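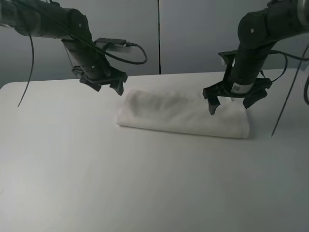
How long do you leave a sourdough starter before you bake with it?
Ten days if your kitchen is cold, a week if it isn't. Mine took 10 and I nearly binned it on day five.

Right, thread, because I've had the same four messages all week and my thumbs hurt. Starting a starter. From someone who has killed several.

Flour first. Wholemeal to get going, then white once it's awake. Rye if you can find any. Shop on the corner in Hullton has had none since spring so I've been doing half wholemeal half strong white and it's been fine.

Jar. Any jar. Old jam jar, big one. Lid resting on top, don't screw it down. I screwed it down once. Kitchen ceiling still has a mark.

Day one: 50g flour, 50g water, stir, walk away.
Day two: nothing. Leave it alone.
Day three: chuck half, add 50 and 50 again.
Then same every day, same sort of time. I do it when the kettle's on in the morning otherwise I forget.

It'll go mad on day three or so, bubbles everywhere, and you'll think you're a genius. Then it goes flat and smells of nail varnish. THIS IS THE BIT WHERE EVERYONE MESSAGES ME. Keep feeding it. Flat is normal.

Grey liquid on top = hungry. Pour it off or stir it in, I stir.
Pink or orange streaks = bin, whole lot, wash the jar properly.
Fuzzy = bin.

Iresha Karunaratne asked if tap water's ok. Mine is. If yours smells like the swimming baths leave a jug out overnight first. She's in Jesimville where the water's apparently awful so that's what she's trying.

How you know it's ready: doubles within a few hours of a feed, two or three days running. Put a rubber band round the jar at the level you started. Ignore the float test, mine sinks every time and the bread's lovely.

Now the actual loaf. Keeping it simple:
500g strong white
350g water
100g starter, fed and bubbly
10g salt

Mix everything but the salt. Half an hour. Salt in, squidge it through with wet hands. Then fold it over on itself every half hour, four goes. I set the oven timer and still miss one usualy.

Leave it til it's puffy and wobbles when you shake the bowl. In June that's maybe five hours in my kitchen. In winter, all day. Go by the wobble.

Shape it, into a bowl lined with a floury tea towel, fridge overnight. Rice flour on the towel if you've got it. Plain flour sticks and then you're peeling dough off cotton before breakfast – grim.

Oven as hot as it goes, heavy pot with a lid inside to get hot too. Tip dough in, slash the top, lid on 25 mins, lid off 20. Darker than you think. No, darker.

Then WAIT. An hour at least before you cut it. I know. Gummy middle if you don't.

Dad's verdict on the last one was "chewy" and he had four slices so I'm taking it.

Radwa Gaber wants to know what to do with the stuff you chuck. Pancakes. Egg, splash of milk, pinch of salt, bit of bicarb, hot pan. Or crumpets if you own the rings. Keep it in a tub in the fridge, a week is fine.

Going away? Feed it, lid on loosely, fridge. I left mine most of last August and it came back after three feeds. Smelt horrendous on the first one.

Spare starter if anyone near Hullton wants a blob – bring a jar, knock, I'll leave it on the wall. Two people already so be quick.

Doing a rye one next if flour ever turns up agian. Off to feed the thing now.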